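Wuso Two-Arm Bench Kit – Club and Classroom Version

Product code: WB-515
Supplied by: Birkett Teaching Equipment
Availability: built to order, next batch February

Overview

The Wuso bench kit is a pair of small robot arms on a shared work surface, sold to schools, colleges and after-hours clubs for project work on soft materials. It is supplied with exercise sheets for folding, sorting and handing over cloth items. Groups that have already finished a single-arm course will find the control software familiar. Groups starting from nothing should allow two extra sessions for the set-up chapters.

The kit is the standard bench for the Illitz Laundry Challenge, a student competition in which each team must take garments from a bin, open them out, fold them and stack them at the back of the bench. Teams write their own motion sequences. Ready-made folding routines are not included and are not allowed under the challenge rules.

What the students work on

Most of the project time goes on the opening-out stage. A T-shirt lifted by one point gives the software very little to work with, so the second arm has to find another point on the fabric and pull until the shirt is spread. Grip position matters more than speed. The exercise sheets cover corner grips first, then hem grips, then recovery from a missed grip.

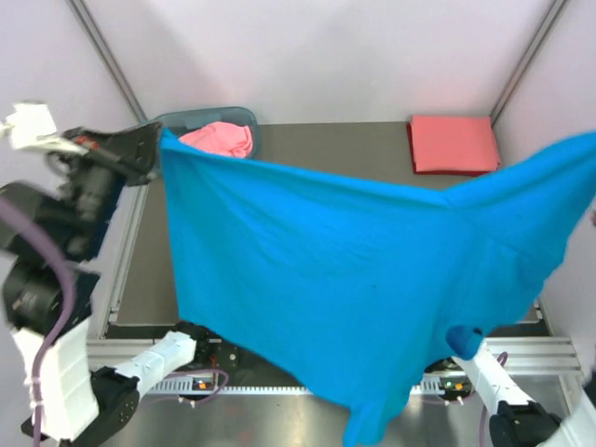
Opening-out exercise with a blue T-shirt, one arm at each side.

The Bamon College robotics club has used the bench for a full project year. Ariel Malabanan, who runs the club, asked for a slower default closing speed on the grippers after the first term, and this is now the factory setting. It can be changed in the configuration file. The club's project notes, written by student team leader Jericho Sebastian, are supplied with the kit as a worked record of one team's approach, including the sequences that failed.

Specification

Arms: 2
Rated load per arm: 1000 g
Gripper closing time (default): 515 ms
Stored positions per sequence: 200 maximum
Control: one program for both arms, or one program per arm
Languages: Python, block editor
Power: mains, single lead

Included

Two arms with grippers
Work surface and mounting rails
Control software, single-site licence
Exercise sheets and teacher's notes
Bamon project notes (printed)

Not included

Computer
Garments
Challenge entry fee

Notes on use

Cotton T-shirts in adult sizes are suitable for all exercises. Very thin sports fabric slips at the default grip force – raise it in steps and test on an old item. Garments with zips or metal buttons should be kept for the later exercises.

Both arms must be returned to the rest position before the bench is switched off. If one arm stops during a two-arm pull, the other holds its position until released from the software. Do not pull the garment free by hand.

Cables should be checked for snagging at the start of each session. A replacement cable set is listed under spares, code WB-515-C.

Ordering

Schools and clubs can order by purchase order or card. State whether the bench is for competition use, as challenge benches are shipped with the rule-compliant software build. Upgrades from the single-arm kit are priced on request and need the serial number of the existing arm.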